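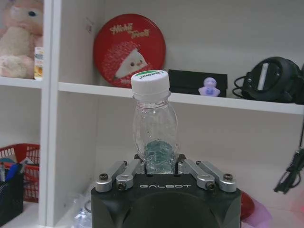

Kistville Home Help > Tidying and storage

White shelves above a desk always look messy, how should I arrange them?

Posted by Wyn Kneath, 6 June 2019

Good evening to all. English is my second language, so please ask if something is not clear.

I have a built-in shelving unit with a desk in the lower part. Everything is white: the boards, the back and the desk surface. A tall divider stands between the left and the right section. The unit is 202 cm wide and the shelves are 30 cm deep. It came with the flat and I am not allowed to drill it or paint it.

I like this unit, but I am not able to make it look calm. I put on it the things which I love and the things which I need, and they have become mixed. There are some upright books, a green glass diffuser bottle with one black reed, a pink teddy bear, a round red tin, two cushions which look like chocolate-chip cookies, a plant in a white pot, a picture with purple and blue colours, and my glasses in a small clear box. Also water bottles arrive there and they stay.

I do not want to throw away the bear or the cookies. They were presents from my sister and I am fond of them. But when I sit down to study, my eyes go everywhere. I have read that one must keep a third of each shelf empty, and I have also read that one must sort by colour. Which advice is right for a person who works at the same desk? And how do I stop small things from collecting there again?

Thank you in advance for your patience.
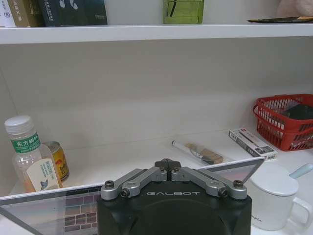

Do you use the desk every day, or only sometimes?

Every day, in the evening, for two or three hours. At the weekend it is longer. I have a laptop, one notebook and a lamp which I bring from the bedroom.

Answer from SartoriLane

Hello Wyn. I am also writing in my second language, so we shall understand each other well.

In my opinion you should not begin with colours. Begin with your arm. Sit on your chair and see what you can reach without standing up. This part is for work, and the higher part is for pleasure. Large light things, such as the cushions, can live on the top shelf all year. You will not need them while you study, and if one rolls down it will not hurt anybody. A plant with long leaves is also good up there, if you can still water it without a dangerous climb.

On the middle shelf I would keep the books together in one group, with the tallest at the outside wall and the others becoming lower towards the middle. If a book has a beautiful cover you may turn it to the front, but do this with one book only. When I turned three of them it looked like a shop window, and I kept reading the titles and not my work.

The diffuser needs a little more attention than people give it. The oil can damage a painted or coated board, and I had a yellow ring on my old shelf for this reason. Put it on a saucer or a small glazed tile. Do not place it directly beside books or soft toys, because if it falls
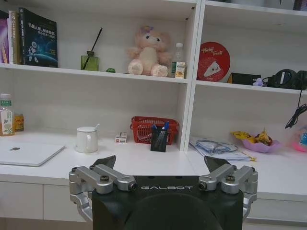 the oil will go into the paper and the fur, and you will smell it until August. With a plain saucer and a hand's width of free space on both sides you are quite safe. Keep it also away from the edge where your sleeve passes.

For the bear, give it a place of its own in the middle and leave the board free next to it. A soft toy with space around it looks chosen. The same toy pressed between a tin and a box looks forgotten. I know this sounds a bit silly.

About your third of empty shelf, I have never measured it. I remove one thing from each board, go away to make tea, and when I return I look from the door. If I do not miss the thing, it goes into a drawer.

Small things: buy one tray. I have a Kulari tray made of cork and it was not expensive, but any tray will do. Keys, caps, coins, and all the other little objects go into it. When it is full, you empty it completely, also the things at the bottom. I do it on the same evening as the rubbish.

Answer from hatutia_mum

just get boxes with lids!! put everything in. done. mine are from the market and they are all the same white so you dont see them

(Wyn Kneath replied: Thank you. But then I would not see the bear.)

(hatutia_mum replied: fair enough, leave the bear out)

Answer from Old Fernhill

Two remarks only, as the first answer is already good.

The water bottles. Decide that no drink ever stands on a shelf. A drink stands on the desk, on a coaster, and when you get up for the last time in the evening it goes with you to the kitchen. I made the same rule for cups and after a few weeks I did not have to think of it. If there is some water left in the bottle, the plant can have it.

The round tin. A tin which stands on its edge wants to roll, and on a smooth white board it does it easily. Lean it well against the back, and put a small piece of museum putty under it. It comes off afterwards without a mark on most surfaces, but try it first in a corner which is not seen, especially if the flat is rented. If you keep something in the tin, such as biscuits or thread, then lay it flat, or everything will end in a heap.

For cleaning I take a barely damp cloth and go from the top board down. It takes me 10 minutes when the things are few. On white you see the dust late but you see the fingerprints at once, mostly near the front edges.
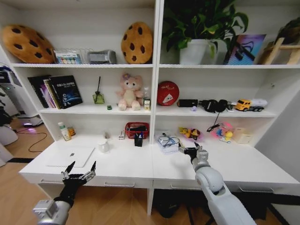

Where should I keep my glasses, so that I do not lose them among the other things?

Keep them in their clear box, in the same corner of the desk every time, on the side of the hand you do not write with. Put nothing else in that corner. If you change glasses for reading and for walking outside, the second pair should live by the front door.

Wyn Kneath wrote:

Thank you to everybody. I have put a saucer under the diffuser and moved some books into the bedroom. I will look for a tray next week. I am still not sure about the picture, it seems too strong next to the plant, but my sister is coming to visit and I will ask her what she thinks.

SartoriLane wrote:

Try it lower, on the desk, leaning at the back. If it disturbs you while you study, put it up again.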